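Dorel desktop arm kit, reviewed after a wrist servo failure

28 November 2025

I bought the Dorel kit in September from Bodville, the hobby supplier, for $1,355 with the two-finger gripper included. It has run most evenings in my garage in Hilldale, picking up small blocks and putting them down again while I work on my own control code. For 11 weeks it did that well. Then the wrist servo failed with the power on, and the way it failed is the main thing I want to cover.

Assembly took me a weekend. The instructions are clear apart from the wrist, where the drawing shows the bracket from the wrong side and I had to take it apart and start again. The holes lined up, the screws were the right length and there were spares. Calibration is done from a small desktop program called Tamihana, which is ugly but has never crashed on me.

The fault showed up first as a twitch. The gripper would close on a block, lift it, and give a small kick before the arm moved across. I put it down to my code and spent two evenings looking in the wrong place. On the third evening the wrist swung hard to its limit and stayed there, pushing. I hit stop in the software. The other joints stopped and the wrist did not.

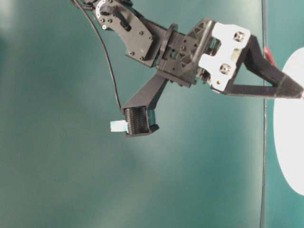 I pulled the plug at the wall, and that released it. By then the servo case was too hot to keep a finger on and there was a smell of warm plastic. Nothing caught fire and I wasn't hurt, but my hand had been in there a minute earlier to straighten a block.

With the wrist apart I found the signal wire broken inside its insulation, right where it enters the plug. The printed cable route has no strain relief at that point, so every turn of the wrist bends the wire in the same place. With the signal coming and going, the servo drove to one end and kept trying. The stop button in Tamihana works by sending a command down that same wire, so it was never going to help.

Bodville answered in two days. They sent a new servo and cable under warranty and didn't argue. They also said a revised cable clip was on the way, but they couldn't give me a date and it hasn't turned up. I asked whether the manual would be changed to say the software stop is not an emergency stop. I got no reply to that part.

Since the repair I have made these changes:

A proper latching stop switch that cuts power to all the servos, mounted on the front of the bench. It cost me $43.
A cable tie and a bit of foam tube holding the wire where it leaves the plug.
A lower torque limit on the wrist, set in Tamihana. It still holds the small blocks I use.

It has behaved since then. I check the cable before each run and I don't reach in with the power on.

The good points are the price, the accuracy and the gripper, which copes with light items better than I expected. The bad points are the cable routing and the lack of a hardware stop in the box. At this price a switch should be included. If you have one of these already, look at the wrist plug tonight, and bend the wire gently while watching for a twitch from the far side of the bench.

Three stars out of five. I would go to four if the clip arrives and fits.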